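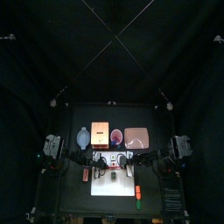 Besuch bei Biledix in Luritz: Bericht über den Rundgang durch die Arbeitsräume

Auf Einladung der Firma Biledix besuchte der Arbeitskreis Pruma den Standort Luritz. Gegenstand des Besuchs war die Gestaltung kleiner Arbeitsplätze, an denen Behälter, Schachteln und Bausteine bereitgelegt und geordnet werden. Der Standort verfügt über eine Nutzfläche von 720 Quadratmetern, verteilt auf 4 Räume. Der Rundgang begann im Lager und führte anschließend in die Arbeitsräume.

Das Lagerverzeichnis umfasst nach Angaben des Betriebs 1584 Positionen. Erfasst werden Gebrauchsgegenstände einfacher Form: Becher, Schalen, Kästchen aus Holz, Behälter aus Kunststoff. Die Teilnehmenden konnten das Verzeichnis einsehen und Fragen zur Ausgabe und Rücknahme stellen. Bemängelt wurde die enge Durchfahrt zwischen den Regalen; ein Umbau ist für November vorgesehen.

Im ersten Arbeitsraum galt die Aufmerksamkeit der mit schwarzem Stoff umschlossenen Arbeitsfläche. Auf der schwarzen Matte lagen ein hellblauer ovaler Kunststoffbehälter, ein hell orangefarbener Holzkasten mit schmalem dunklem Schlitz, ein rosafarbener runder Becher mit dickem hellem Rand und eine durchscheinende Schale mit gerundeten Ecken nebeneinander. Vor der dunklen Umgebung heben sich die Farben deutlich ab — ein Punkt, der in der anschließenden Aussprache mehrfach aufgegriffen wurde. Für die eigenen Räume in Lam prüft der Arbeitskreis eine vergleichbare Auskleidung.
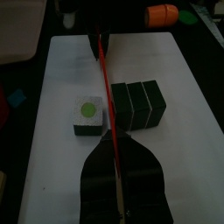 Seite zuletzt geändert: 15. August 2026

Eine andere Wirkung zeigt die weiße Tischplatte. Neben schwarzen Bausteinen fand sich dort ein Würfel mit schwarzen Seiten, dessen weiße, gesprenkelte Oberseite einen runden hellgrünen Punkt trägt. Zwischen ihm und den Bausteinen verlief ein dünnes, orangerotes Kabel. Die Frage, ob helle oder dunkle Unterlagen vorzuziehen seien, blieb unter den Teilnehmenden offen.

Zum Abschluss stellte der Betrieb seine Ordnungsrichtlinie vor. Sie umfasst 71 Seiten und regelt unter anderem die Beschriftung der Fächer sowie die Reinigung der Matten. Eine gekürzte Fassung wurde dem Arbeitskreis zur Verfügung gestellt und kann in der Geschäftsstelle eingesehen werden. Der Arbeitskreis Pruma dankt der Firma Biledix für die Führung und die Auskünfte. Ein Gegenbesuch in Lam ist vereinbart.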